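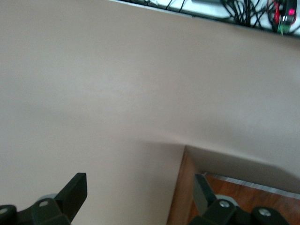 One user of the February release asked why the hardness values for the west side of Inthorpe jump at the boundary between two supply zones, and whether the jump was a unit error. It is not a unit error. The two zones draw from different sources, and the zone column now says which. The question prompted most of the changes in this version, which are listed near the end.

Morsy: tap water hardness readings for Inthorpe

Version 5
Released 9 August 2026
Maintained by the Plerico data group

Summary

Morsy is a table of hardness readings taken at cold kitchen taps in Inthorpe. Each row is one reading at one tap. The table covers 24 months and all 12 supply zones. It is meant for people who set up dishwashers, softeners and boilers, and for anyone who wants to compare zones over time. It says nothing about whether water is safe to drink.

Files

readings.csv
The main table, one row per reading.

zones.csv
One row per supply zone, with the zone code, the source and the date range for which that source applies. A zone that changed source has more than one row. Join on zone code and date, never on zone code alone.

flags.csv
Meaning of each value in the flag column.

changes.txt
Corrections made since the first release, by reading ID.

All files are UTF-8 with Unix line endings. Fields are separated by commas. Text fields are quoted only when they contain a comma.

Columns in readings.csv

reading_id: integer, unique, never reused. Gaps in the sequence are withdrawn readings.
taken_on: date of the sample, year first.
zone: supply zone code.
hardness: total hardness in milligrams per liter as calcium carbonate.
method: T for titration, S for test strip.
flush: Y if the tap was run before sampling, N if not, blank if not recorded.
softener: Y, N or blank. Refers to a softener upstream of the tap that was sampled.
flag: see flags.csv. Blank means no flag.

Street addresses are not included and cannot be supplied on request. The zone is the smallest unit of location in the data.

How readings were taken

Households were sent a kit with a bottle, a strip and a card. The card asks for the tap to be run until the water is cold, then for the bottle to be filled to the line. Titration was done on returned bottles. Strip readings were done at home by matching the strip against the printed scale.

Strips read in steps of 50 milligrams per liter. A strip value is therefore the nearest step and should not be averaged as if it were continuous. Titration values are whole numbers. Where a household returned both, both are in the table as separate rows with the same date and zone. There is no key linking them.

Bottles that arrived leaking or without a card were discarded and have no row.

Known problems

Strips read under warm indoor light tend to be scored one step high. The lighting was not recorded, so no correction is applied.

The softener column relies on the household knowing what is installed. Some N rows have values too low for their zone. These carry flag L and have been left as reported. Exclude them if you need untreated water only.

The Verken zone was served by a temporary main during part of the period. Readings from those months are valid, but they describe the temporary supply. They carry flag M. A trend line drawn through them will be misleading.

Coverage is uneven. Zones with many apartment buildings returned fewer kits, and a few months in those zones have strip readings only. No weighting has been applied. A citywide mean computed straight from the table gives too much influence to the outer zones.

Suggested use

For appliance settings, filter to method T, softener N and flag blank, then take the median for the zone over the most recent months available. Convert to the scale used in the appliance manual. Grains per gallon and German degrees are both common and are easy to confuse.

For comparisons between zones, keep the methods apart. Report the number of readings behind each figure.

The data should not be used to judge individual households, to estimate lead or other metals, or to support a claim against a water supplier.

Changes in this version

Source and date range added to zones.csv.
Flag M added and applied to Verken.
Blank flush values are now truly blank. Earlier releases had a mix of blanks and the text NA, which some tools read as missing and others did not.
Duplicate rows caused by a repeated import removed. Their IDs are in changes.txt.
Column "hard" renamed to "hardness". Scripts written for earlier versions will need the new name.

License and citation

The tables may be copied, changed and redistributed, including for commercial use, provided the source is credited. Cite as: Plerico data group, Morsy, version 5.

Corrections

Send the reading ID, the column and the value you believe is right. Requests without a reading ID cannot be processed. Accepted corrections appear in the next release and are logged in changes.txt.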